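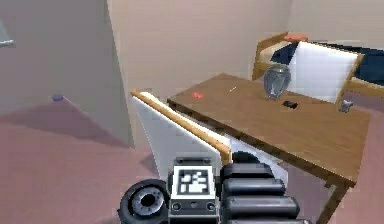 A clear glass vase on a brown wooden bedroom table.

FOR IMMEDIATE RELEASE
9/1/23

Ranthorpe asthma program opens its doors to adults

RANTHORPE – The Boersma Community Health Centre is thrilled to announce that its home asthma program, until now offered only to children and teens, will take adult patients of any age from this month.

The program sends a respiratory educator to a patient's home for two visits. The first is a long one: the educator goes through inhaler technique, listens to how the person's breathing has been at night and at work, and helps them fill in a written asthma action plan to take to their family doctor. The second visit comes six weeks later and is mostly for questions (people always have more than they expected!).

Since it began, the children's program has visited 496 households in Ranthorpe and the farming communities along the Gevov road. Parents kept asking the same thing at the end of a visit: could someone look at my puffer too?

"I've been a respiratory educator for a long time and I still get excited when somebody realizes they've been firing half their medicine at the back of their teeth," said program lead Felicidad Quiambao. "It's such a small thing to fix. We had grandparents sitting in on the kids' visits and taking notes for themselves, and we had to tell them we couldn't book them in. Now we can, and I couldn't be happier."

Two additional educators have joined the team to make room for the new patients. Both are fully trained in spirometry, and one will run evening appointments for shift workers at the Disix cannery and anyone else who can't be home during the day.

Visits are free and no referral is needed. Adults who have been diagnosed with asthma, or whose doctor is looking into it, can book by phone or at the centre's front desk. Patients should have all of their inhalers and spacers handy, including old ones, and a list of any other medicines they take. Renters are welcome, and educators are happy to meet at the centre if a home visit doesn't suit.

The centre will also hold a drop-in inhaler check in November, ahead of the cold weather, in the ground floor meeting room. Doors open at 9 a.m. and coffee will be on.

The home program does not replace urgent care. Anyone who is struggling to breathe, or whose reliever inhaler isn't helping, should call emergency services right away.

Media contact:
Felicidad Quiambao
Home Asthma Program
Boersma Community Health Centre, Ranthorpe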